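Barta Two-Part Wall Paint, Reviewed After One Winter

I bought two cans of the Barta wall paint in February for a back hallway and a small utility room. The old paint in both had gone chalky. I had used Hulard paint in the rest of the house and wanted something that would take more scrubbing.

The kit comes as a base and a hardener. You stir the hardener into the base and then have some 100 minutes before it gets too thick to roll. The label says to mix the whole can at once. I split mine with a kitchen scale and had no trouble, but I would not try it by eye.

Coverage was fair. One coat over a dark color left streaks, and the second coat hid them. The smell is strong for the first evening and faint by the next morning. I kept a window open overnight.

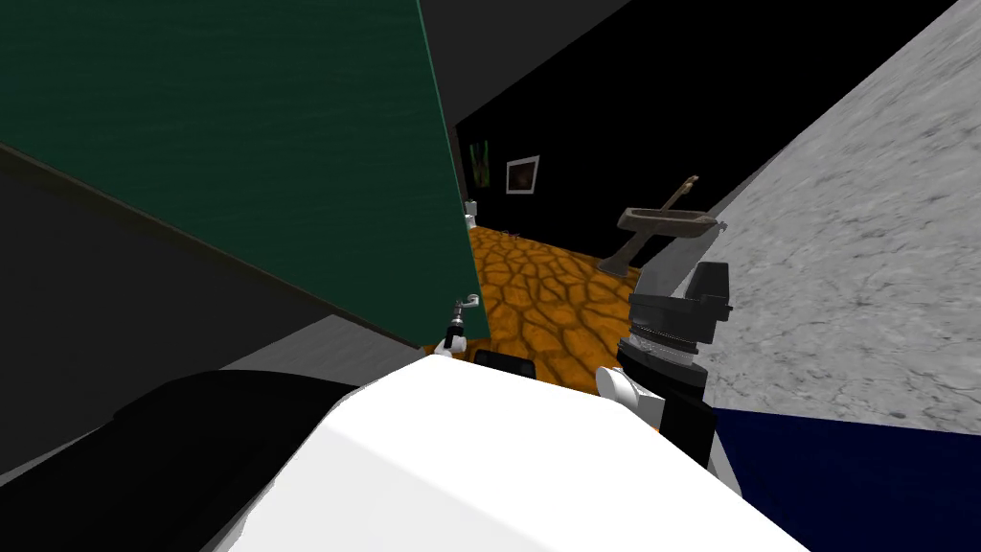
Does it need a primer?

Bare drywall does. Over old paint that is still sound, a light sanding and a wipe with a damp cloth were enough in my house.

The finish is a low satin. It shows roller marks if you go back over a section after it starts to set, so work in strips and leave them alone. I used a cheap Trerker roller for the first wall and it shed. The rest went on with a better one from the Stumari store.

I have washed the hallway several times since, mostly boot scuffs and one long streak of bike grease. The scuffs came off with dish soap. The grease took a stronger cleaner and left a slightly dull spot.

Aliki Fragkou, who lives next door, used the same paint in her laundry room and had peeling near the sink. She did not sand first. Mine has not lifted anywhere.

Cleanup is the weak point. Water works on the brushes only in the first 20 minutes, and after that you are throwing them out. I lost a good angled brush that way. The cans cannot be resealed once mixed either.

I would buy it again for a hallway. For a bedroom I would stay with the Hulard.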